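Suturing fault review, 3 Jan 2023
Minutes by Selina Berchtold. Everybody from Brekell made it, plus two people from Vosta on the phone.

I opened with the fault, which we've now had 11 times since November: the right arm freezes for a moment during the needle handoff, then catches up with a jerk. Scary stuff if you're leaning over the bench!
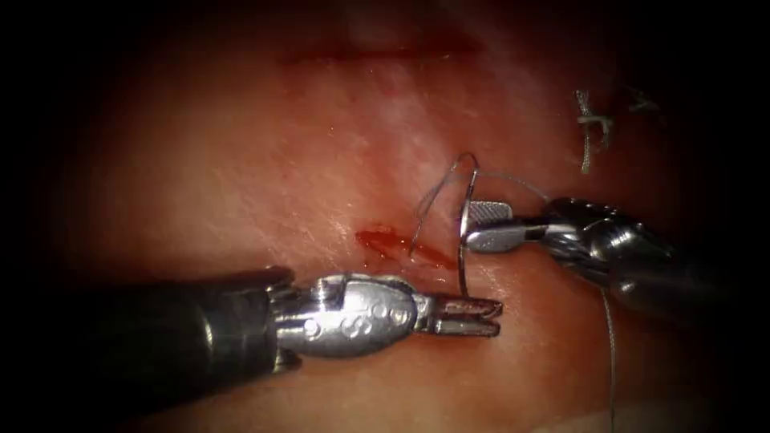
My worry is the catch-up move. The log shows a 400 ms gap in commands, then the whole backlog lands at once. With the right jaw clamped on a curved needle and the left one open and empty across from it, I don't want any backlog played out, period. Vosta want to slow it down instead (we went back and forth on this for ages). Agreed: the arm drops anything older than 125 ms and holds still until the operator re-clutches.
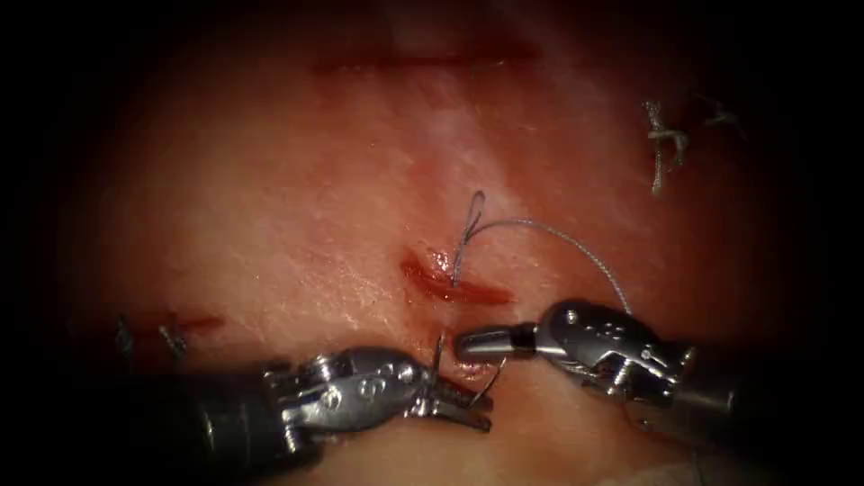 Brekell Surgical Robotics Group – Bench Safety Team

Next up was the left arm. I asked if it should freeze too when the right one faults, and we all said yes, except that its jaws must stay shut if they're holding the needle. Vosta will send a patch for both arms. Until it's in, no hands near the tissue while the arms are live, and that includes me. 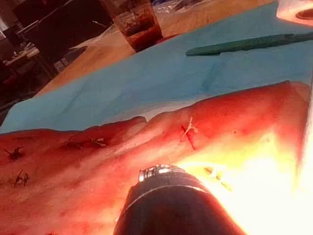
Tissue on the blue drape, with knots along the ridge.

Last item: the stop button is too far from the operator's seat. I'll move it and write up the new spot for Fairclough.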